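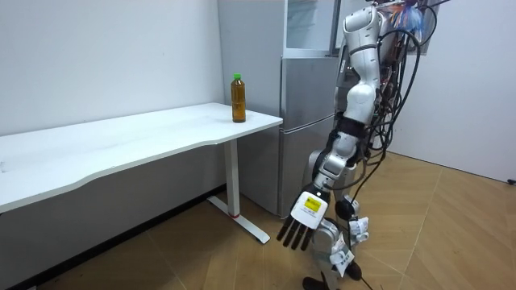 White desk, first thing.

1/ Sceptical about this "beer cake" from the Destetti bakery in Sudunthorpe. 500ml of stout in the tin, they claim. I tasted cocoa.

2/ Tried it at home with 3 bottles of Brarkov.
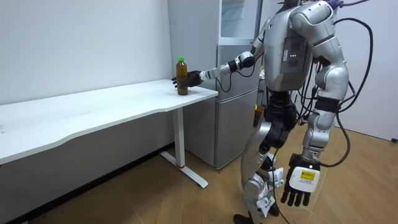
Beer in sponge mostly bakes off, so what are we paying for? I reduced mine to a syrup first and it went bitter. Cold tea might do the job cheaper - something amber-brown like the stuff in that bottle with the green cap.

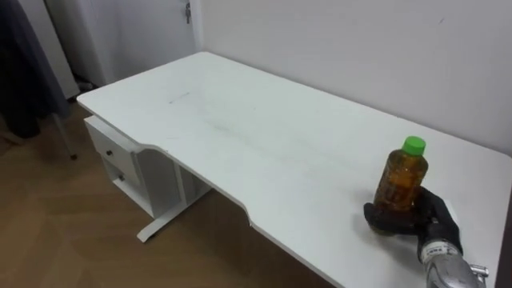
**Ha**

3/ Next up, cider icing. Not hopeful. If it splits again I'm going back to plain buttercream.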